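Jaltetti shared shop: hand-held gripper check sheet, with my comments

I run down this list every time the grippers come off the shelf, and since people keep asking me what I mean by half of it I've typed the comments in. The pair of grippers is a home build (gray plastic, white marker cubes on top, no motors in the hand-held version) and we use them to record tasks that the Nyanda arm then tries to copy. The arm has its own sheet, taped to the cabinet. Please don't mix them up, I've done it and ended up checking for an emergency stop on a thing that has no power button.

Initial each line. If a line fails, write FAIL and your initials, hang the red tag on the handle and tell me or Arlindo Camargo.

BEFORE YOU PICK ANYTHING UP

1. Jaw pivots: no cracks, no white stress lines in the plastic. OK / OC
Comment: Flex each finger with your thumb and look at the root of the curve, where it meets the body. That's where the April set let go. The new ones were printed on their side and they've been much better, but I still look every time. Use the desk lamp, the ceiling light is useless for this!

2. Jaw pads seated, no corner lifting. OK on left, redone on right / OC
Comment: Right pad had a corner up about as big as a grain of rice. I pulled it, wiped the jaw with alcohol and put on a fresh one. Don't just press the old pad back down, it holds for ten minutes and then drops whatever you're carrying.

3. Return spring moves freely and doesn't pinch. OK / OC
Comment: Squeeze slowly, let go slowly, keep your other hand's fingers out of the linkage. It's a small spring but it will take a blood blister's worth of skin. Ask me how I know.

4. Marker cubes tight on their posts. OK / OC
Comment: Hold the body, try to twist the cube. Any play at all is a fail. If it wobbles, the tracking thinks your hand is wobbling, and then the arm learns to wobble too, and that part I do count as safety because the arm is a lot heavier than your wrist.

5. Marker faces clean, flat, no peeling. OK / AC
Comment from Arlindo: one face had a thumbprint, cleaned with a dry cloth. Please hold them by the handle, folks.

6. Screws. All snug, none missing. One turned a quarter / OC
Comment: Snug means snug. These go into plastic and if you lean on the driver you'll strip the hole, and then I get to spend my evening with a heat-set insert and a soldering iron.

ROOM AND FLOOR

7. Power strips off the walking line. Moved one / OC
Comment: This is the line we fail most, and I'd put money on it being the one that finally hurts somebody. When you're wearing the gear you look at your hands and you stop looking at your feet. Strips go against the wall or up by a table leg. If a cable has to cross, it lies flat and gets taped, and you tell whoever is working the grippers where it is.

8. No coiled cable left where a foot can go through the loop. OK after cleanup / AC
Comment: If you're untangling cables, do it sitting down and off to the side. Fine by me. Just don't leave the pile when you get up for coffee.

9. Backpacks and bags out of the way of the person recording. OK / AC

10. Chairs pushed in or rolled clear. Note made / OC
Comment: Rolling chairs drift, I swear they do. Park it with the back toward the table. And if you bump one mid-recording, stop and move it, don't try to work around it.

11. Laptops on the floor: only at the wall, and with the charger lead behind them. OK / OC
Comment: I know, I know, there are never enough tables. Both people at the wall should hear it when somebody says "walking back." Say it out loud. It feels silly the first three times.

12. Shoes. Closed toe, laces tied. OK / OC
Comment: No socks, no sandals, even if you're only there for five minutes. We had a Skestus battery land on a foot once. The foot was in a boot, so the story is short.

PERSON WEARING THE GEAR

13. Straps sit flat, clips closed. OK / OC
Comment: Get somebody to tug them for you. You can't see your own shoulders.

14. Loose sleeves, dangling necklaces, lanyards. OK / OC
Comment: Short sleeves are great. A lanyard hanging down over the table will get grabbed by your own gripper sooner or later, so take it off.

15. Wristband snug but not tight, and clear of the linkage. OK / OC
Comment: Close the jaws all the way with the wrist bent both directions. If the band touches anything, slide it up your arm.

16. Standing height feels right, no hunching. Needs work / AC
Comment: Arlindo is taller than me and he's right about this. The table is fine for me and low for him. We've talked about blocks under the legs but I want them screwed on, no loose bricks please. Until then, take a break every 7 recordings and stretch your back.

DRY RUN AT THE TABLE

17. Only the task objects on the work area. OK / OC
Comment: Ball and plate. That's the warm-up. Push everything else to the far end or take it off the table.

18. Grip test, slow open, slow close, lift and put down. OK / OC
Comment: Listen as much as you look. A click on closing is usually a screw, and a creak is usually the pivot. If the ball squirts out sideways, go back to line 2 before you blame your hands.
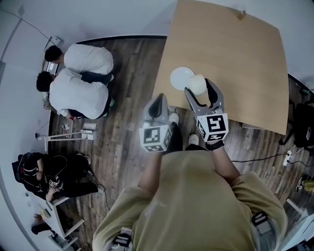 How often should the jaw pads be changed?
Every 300 grips, or sooner if a corner lifts or the surface feels slick. We keep a tally sheet on the shelf next to the pads, and you don't need to be exact about it, just don't skip a whole afternoon.

19. Both hands close together without the marker cubes knocking. OK / OC
Comment: Bring them in gently. A cube that takes a hard knock goes back to line 4, even if it looks fine.

20. Someone other than the wearer can stop the recording. OK / AC
Comment: Agree on the word first. Ours is "hold." Please don't use "okay," people say okay all day long.

PUTTING AWAY

21. Grippers back in the foam, jaws open. OK / OC
Comment: Jaws open! Leaving them squeezed shut takes a set in the spring.

22. Batteries from the recorder on the charger, charger on the tile. OK / OC
Comment: The packs are 3000 mAh and they never charge overnight with the shop empty. If you have to leave, unplug them and finish tomorrow.

23. Power strips switched off. OK / AC

STILL OPEN

Table blocks for line 16. Arlindo has the lumber, I have the screws, we need the same free evening.
Two spare pivots to print, same orientation as the last ones.
Cable tape is nearly gone. The Britbridge hardware place has the wide kind that doesn't leave goo on the wood.
The charger tile needs a lip on it so the packs can't slide off.

Leave the finished sheet on the clipboard for 72 hours before you file it, so the next crew can read the comments.

Odair Conceição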